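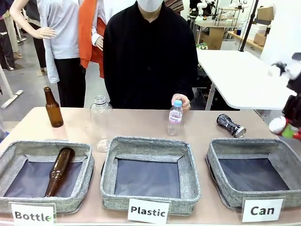

4. Puesta en servicio de la célula de clasificación Ostex

4.1 Alcance

Esta sección describe la preparación de la mesa, la comprobación de las pinzas y el primer ciclo de clasificación en tres categorías: botella de vidrio, plástico y lata. No cubre el montaje mecánico de los brazos (sección 3) ni la sustitución de los dedos (sección 6).

Antes de empezar, compruebe que el controlador Virnham tiene cargado el programa 539 y que el contador de ciclos está a cero. Si el contador muestra otro valor, restablézcalo desde Mantenimiento > Contadores.

PRECAUCIÓN: Con el controlador en modo automático no introduzca las manos en el volumen de trabajo de los brazos. La colocación y retirada de objetos se realiza únicamente en modo de espera.

4.2 Preparación de la mesa

1. Coloque los tres contenedores grises en línea junto al borde delantero de la mesa, con las asas, si las hubiera, plegadas hacia fuera.

2. Sitúe una tarjeta de categoría delante de cada contenedor. El orden de izquierda a derecha es "Bottle", "Plastic", "Can". El programa asigna los destinos por posición y no lee las tarjetas, de modo que un cambio de orden exige editar la tabla de destinos (4.5).

3. Deje una separación de 40 mm entre el borde trasero de los contenedores y la primera fila de objetos.

4. Distribuya los objetos de prueba detrás de los contenedores. Las botellas de vidrio se colocan de pie. Las latas aplastadas se colocan tumbadas.

5. Retire de la mesa cualquier objeto ajeno a la prueba.

Nota: no utilice botellas de vidrio con grietas o con el cuello astillado. La fuerza de cierre predeterminada está calculada para vidrio intacto.

4.3 Ciclo de prueba

1. Seleccione el programa 539 y pulse Preparar. Los brazos se desplazan a la posición de reposo.

2. Ajuste la velocidad al nivel de prueba.

3. Pulse Iniciar. El operador permanece detrás de la mesa, con las manos fuera del volumen de trabajo, y mantiene accesible la parada de emergencia.

4. Al terminar el ciclo, pase a modo de espera y revise el contenido de cada contenedor.

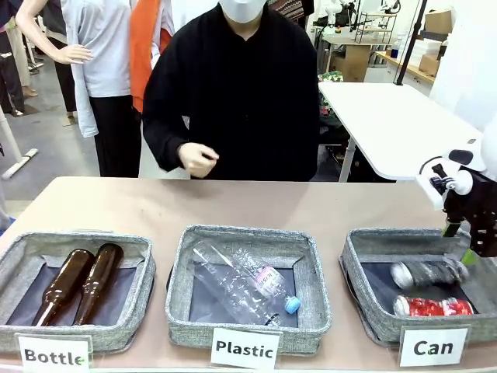
Figura 4-2. Contenedores con objetos de las tres categorías. Pinza sobre el contenedor "Can".

5. Anote el resultado en la hoja de puesta en servicio. El ciclo se considera válido si todos los objetos están en el contenedor de su categoría y ninguno sobresale del borde.

Si un objeto queda apoyado en el borde, aumente la altura de liberación en la tabla de destinos y repita el ciclo. Si la pinza no cierra sobre el objeto, el controlador detiene el brazo y muestra el aviso 1.107 (agarre no confirmado). Pase a modo de espera, recoloque el objeto y confirme el aviso.

4.4 Comprobación de las pinzas

1. Abra ambas pinzas por completo desde el menú Manual.

2. Revise las almohadillas de los dedos. No deben presentar cortes ni bordes levantados.

3. Compruebe el apriete de los tornillos visibles del varillaje. No aplique fijador de roscas.

4. Verifique que los cables no quedan tensos con el brazo extendido y que no rozan las cubiertas.

5. Compruebe que el pulsador rojo de parada de emergencia está libre de cables y objetos. Púlselo, confirme que los brazos se detienen y rearme.

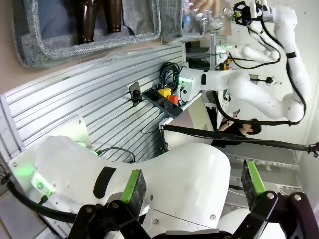

4.5 Tabla de destinos

La tabla contiene una fila por contenedor. Los campos editables son posición, altura de liberación y categoría. Guarde los cambios antes de salir del menú; el controlador no solicita confirmación.

Las almohadillas de recambio (Domach) se sustituyen cada 3.000 ciclos o al detectar desgaste. Véase la sección 6.2.

Revisión del documento: domingo, 7 de julio de 2019.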